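Traltley Home & Household Board > Everyday Stuff > Socks: one brand or chaos?

halfpintgravy
Posted 2 May 2026

I am throwing out every sock I own and starting over. The drawer has 23 singles in it. I have been pairing "close enough" navy with "close enough" black since November and a coworker finally said something.

The plan is one brand, one color, one length, forever. No pairing, no folding, just a heap. Talk me out of it or tell me which ones to buy.

mossbank_10
Did this years ago and would never go back. One warning: buy them all at once. I bought ten pairs of the Jalten crew in gray, loved them, went back for more, and the new gray was a different gray. So now I have two kinds of gray sock and I'm sorting again, except the difference only shows up in daylight, in the parking lot at work.

Tuckerton Stan
Hard no from me. The heap works for about a year. Then half of them are thin at the heel and half aren't, and you can't tell which by looking, so every morning you put on one good sock and one bad sock. Your feet will know. At least when socks are sold as different pairs they get old together.

halfpintgravy
Stan, that is the saddest argument for marriage I have ever read.

Tuckerton Stan
Thirty-one years, thanks.

lintwise
Stan has a point about wear but the fix is easy. When the first one gets a hole, retire the lot and use them for dusting. Cotton-heavy ones make good rags, the stretchy ones just push the dust to the other end of the shelf.

Also please don't ball them. Folding one cuff over the other stretches the elastic and then you're on here asking why your socks fall down. Lay one on the other and roll from the toe, loose. Or if you're doing the heap, do nothing, which I admit is the strongest case for the heap.

Bateldale Betty
I have balled socks for my entire life and mine stay up fine.

lintwise
What brand?

Bateldale Betty
Whatever is in the bin by the register at Ross.

lintwise
I withdraw from the discussion.

mossbank_10
There's a mesh bag camp too, if anybody wants a third option. Each person in the house gets a zip bag, dirty socks go in the bag, bag goes in the wash, bag goes in the dryer. Nothing gets lost. The catch is that you need everyone in the house to zip the bag. I live with two teenagers, so what I have is three empty mesh bags and a washer full of socks.

porchlight_ed
Safety pins. My mother pinned every pair at the toe before the wash. We all had tiny holes in our socks but by God they matched.

quietdryer
Going the other way here: buy louder socks. Stripes, dots, tacos, whatever. A mismatched navy and black looks like you got dressed in a closet. A striped one with a taco one looks like a decision. I haven't matched a pair in ages and people tell me they like my style — I don't have one.

Tuckerton Stan
My granddaughter does this. She is six.

quietdryer
She sounds well dressed.

halfpintgravy
OK, reporting back on where I've landed. No heap. Stan got to me with the heel thing, and I hate it.

I'm doing two kinds. Plain black for work, all one make, and then whatever I like for the weekend, as long as no two pairs look anything alike. The navy is gone completely. Navy was the whole problem and I should have seen it sooner. The 23 singles are going to lintwise's dusting program, minus one wool one I still believe has a partner somewhere behind the dryer.

Bateldale Betty
It doesn't.

halfpintgravy
Let me have this, Betty.

lintwise
Good plan. Wash the new ones once before you wear them, inside out, cool water. The black ones will shed on anything light the first time through, so keep them away from towels. And roll them. I know I said I'd withdraw.

halfpintgravy
Rolling, fine. I've cleared off the table and I'm going through the weekend ones tonight. Anything I wouldn't wear with my shoes off in somebody else's house goes in the rag bag. 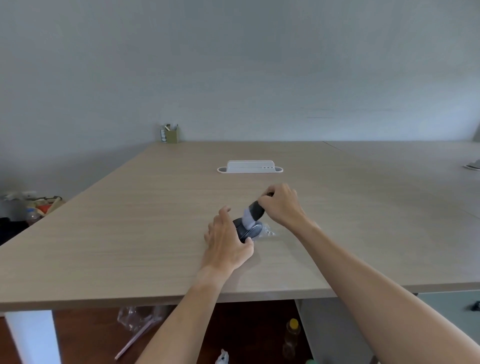 The rest can live in the top drawer, with work socks on the left. If I end up with another single by next month I'm switching to sandals, and you can all argue about that in a new thread.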